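Evening Course in Make-up and Skin Care, Unit 4
Brushes, sponges and the hygiene of the work table
Notes prepared by Manuela Grasso, Sunholm School of Beauty

Please read these notes before the Friday practical. In the lesson we will not repeat everything, we will start directly with the washing.

1. Why a whole unit about brushes

Many students come to the course with a large collection of products and only two or three brushes, and these are often old. In the practical I see a good foundation applied with a stiff, dirty brush, and the result has lines on the cheek and small spots of powder around the nose. Then the student thinks that the foundation is wrong and buys another one. Before you change the product, change the tool, or wash it.

A brush works in three ways: it picks up product, it puts product down, and it moves product on the skin. Dense brushes are strong in the first two. Loose, fluffy brushes are strong in the third. When you understand this, you can choose a brush without reading the name on the handle, and these names are different from one maker to the next anyway.

2. Hair and fibre

Natural hair has a rough surface, so powder stays on it and comes off slowly. It is pleasant for blusher and for powder eyeshadow. It drinks liquid products, and it needs more care after washing.

Synthetic fibre is smooth. It is better for creams, liquids and concealer, and it dries faster. In this course we use synthetic brushes for everything except the exercise on soft eyeshadow, where you may bring a natural one if you have it. Some clients do not wish animal hair on their face. Ask before you begin and do not wait for the client to say it.

3. The basic set for this course

Foundation brush, flat or rounded, dense
Concealer brush, small, with a soft point
Large powder brush
Angled blusher brush
Flat eyeshadow brush
Blending brush, with long and loose fibres
Fine liner brush
Brow brush with a comb on the other side
Two sponges, one for you and one for your model

You don't need an expensive set. In the shop downstairs you can find the Distik student roll, and the Marino brushes are sold one by one. Both are fine for learning. If you already have brushes at home, bring them first and we will look at them together.

4. Washing, step by step

Wipe the brush on a dry tissue until no more colour comes.
Wet only the fibres, with the brush pointing down. Water which enters the metal part will weaken the glue, and after some months the hair falls out.
Put a small drop of mild soap in your palm and move the brush in circles. Do not press until the fibres open like a flower.
Rinse with lukewarm water, again pointing down. Repeat if the foam has colour.
Press the water out with a clean towel and give the brush its shape with your fingers.
Lay it flat with the head over the border of the table. Never dry it standing in a cup, and never on the radiator.

Large powder brushes need a full night. For this reason we wash at the end of the lesson and not at the beginning. The liner brush is usually ready in one hour.

Sponges are more difficult. The product goes deep inside, so you must press and release many times under the water. A sponge that smells after washing goes into the bin. A sponge that has been used on one model is never used on another, even when it looks perfectly clean.

5. How often

For your own use: brushes for liquid and cream products every two or three days, brushes for powder once a week, sponges after each use.

For work on other people: every brush after every person. A quick spray cleaner is acceptable between two colours on the same face. It does not replace the washing between two faces.

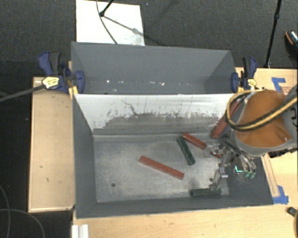
For mascara we use disposable wands only. One wand for one eye, and it does not go back into the tube. The same idea is valid for lipstick: take a little with a clean spatula, put it on the palette, and work from the palette.

6. The work table

Prepare the table before the model sits down. On the left I keep the clean brushes, on the right the used ones, and if you are left-handed you can turn this around. What is important is that you always do it in the same way, so your hand learns it. Close each product immediately after you take from it. Your telephone stays in your bag – it is the dirtiest object in the room and we touch it all the time.

Wash your hands where the model can see you. It takes a moment and it gives confidence.

7. Questions from the last group

Can I use shampoo for babies? Yes, for synthetic brushes it is good. For natural hair, add a very small amount of conditioner once a month, only on the tips.

My blending brush became hard. Probably there is old soap inside. Rinse it longer, and next time use less.

Is it possible to share brushes with a friend during practice? No, also not with a sister.

8. For the practical

Bring your brushes unwashed, please. Bring also one dark towel, your two sponges and a hair band. The Prulau room is open from 18:00 and the lesson is 90 minutes. Write your name on the handles with a small piece of tape, as last time several liner brushes went home with the wrong person.

Homework: choose one brush that you use every day and write half a page on it – shape, fibre, which products it carries well and which it does not. Give it to me at the end of the practical.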